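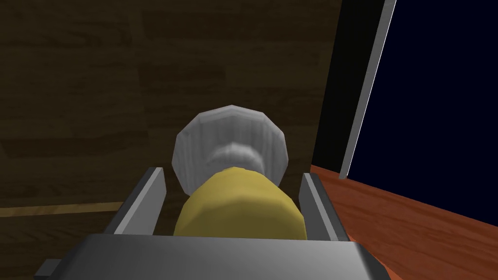
2. Collecting Demonstrations in Simulation

Project group: Bronisława Michalski, Kedir Mersha, Siriporn Phetsri
Supervisor: Fitzgerald Gallagher

2.1 Setup

All demonstrations were recorded in simulation. The operator drives the arm by remote control from a desktop workstation, using a six-axis input device for the gripper pose and one button to open and close the fingers. The main operator view is the wrist view, which looks out past the gripper body between the two fingers. A fixed side view can be opened in a second window.

The task is to close the gripper on the yellow object, lift it, and set it down inside a marked region. Object meshes were reduced to low polygon counts to keep the physics step stable, so rounded outlines show up as short straight segments. The wood textures were left at full resolution.

2.2 Approach and grasp

Each demonstration was split into three phases: approach, grasp, and transport. The approach phase ends when the yellow object is between the open fingers. In the wrist view the gripper body hides the wider end of the object at this point, and the gray round object lies directly past its narrow end. The operator has to judge the remaining clearance from the gaps beside the fingers. With the right finger very close to the object and a wider gap on the left, the usual correction is a small sideways move before closing.

Operators were told to make this correction with the fingers open. Closing first and letting the object slide into place also gave valid grasps, but the two habits produced different finger trajectories for the same start state, and the first trained policy averaged them.

2.3 Data

We recorded 747 demonstrations. Of these, 63 were removed: the object was dropped, the gray object was pushed out of its start area, or the session timed out. The remaining 684 were used for training. Michalski and Mersha recorded most of the set. Phetsri wrote the replay script and checked every rejected run by hand.

Poses were logged in the robot base frame. An early version logged them in the camera frame, and those runs were discarded before counting began.

2.4 Known problems

Depth is hard to read in the wrist view. Operators tended to stop short, then creep forward in small steps, and the policy copied the pauses. Trimming idle segments longer than 7 time steps removed most of them. The trimming threshold was set by hand and has not been tested on the transport phase.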